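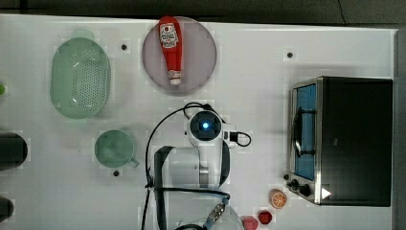 Kadri Rebane
Fiction contributor

The Ketchup Clause

By the time we got to the kitchen, Leonard and I had been divorcing for three hours and had only raised our voices over a lamp.

The mediator had suggested we do it this way. Put everything from a room on one surface, she said, and take turns. She charged by the hour and did not come with us. So I wiped down the white table, and Leonard put things on it in the order he felt strongly about them, which is how the toaster oven got there first.

"I'm not saying it's mine," he said, with his hand on it.

"It has been mine every time it needed cleaning."

He looked at the floor. We agreed to leave the toaster oven for last, like adults, and I went first on the small stuff. I took the colander, the pale green one with the little handle. I didn't especially want it. I wanted him to stand in his new apartment in Brerau one night with a pot of boiling spaghetti and think of me.

"Fine," Leonard said. "Then I get the mug."

The mug was green too, and had been bought to go with the colander on a day in March when we still believed in things going with other things. I pointed this out. He said that if I wanted to keep a set together I might have thought of that before seeing a lawyer in Miltadthorpe. I said the lawyer was very reasonable. He said he knew, he'd gotten her bill: 3,000 dollars, and she'd spelled his name with one extra R.

I took the mauve plate. You could see light through it, and food always looked slightly unwell on it, but my sister had given it to us and I was prepared to have a position. Leonard let it go without a word. I had braced for a fight and now I owned an ugly plate.

"You'll have to move the ketchup," he said.

The ketchup was lying across the plate on its side. I don't know which of us had put it there. We both kept ketchup that way, on its side, because when we were first married Leonard worked the grill at Strazds, and the owner there had told him it kept the stuff from settling. I don't think it does. I had done it for seven years anyway, in refrigerators, on picnic blankets, once in a hotel minibar.

"Who gets it?" I said.

"It's ketchup."

"The agreement says contents of the kitchen."

Leonard got out his copy of the agreement. He had to pat all his pockets for his glasses, which were on his head, and for the first time all day I didn't tell him so. He read the whole kitchen section with the paper at arm's length. Condiments weren't mentioned. He seemed disappointed in the lawyer.

"We could split it," he said.

"With what?"

"You'd need a jar."

"You have the mug."

He considered the mug. I could see him imagining it, four days from now, riding in a box through the Fastcombe tunnel on the passenger seat, half full of ketchup, with foil over the top and a rubber band around the foil. It was the sort of thing he would do, and the sort of thing I would once have told at parties.

"You take it," he said. "I don't even cook at the new place. The stove has a child lock and I can't get it off."

"Then what are you eating?"

"Toast, mostly."

"In what?"

Neither of us looked at the toaster oven. That took some effort, given that it was standing right there on one side of the table.

"I've been using the broiler at the neighbor's," Leonard said. "She's nice about it. She's eighty-something. She thinks I'm from the gas company."

I told him his glasses were on his head. He found them, put them on, and looked at the plate for a good long while.

"God, that's an awful color," he said.

"It was a gift."

"I know. I wrote the thank-you note."

I asked if he was hungry. He said he could eat. I cut some bread, and he pulled open the glass door, and we stood there arguing about the setting, him for medium and me for one notch past it, until the first side burned.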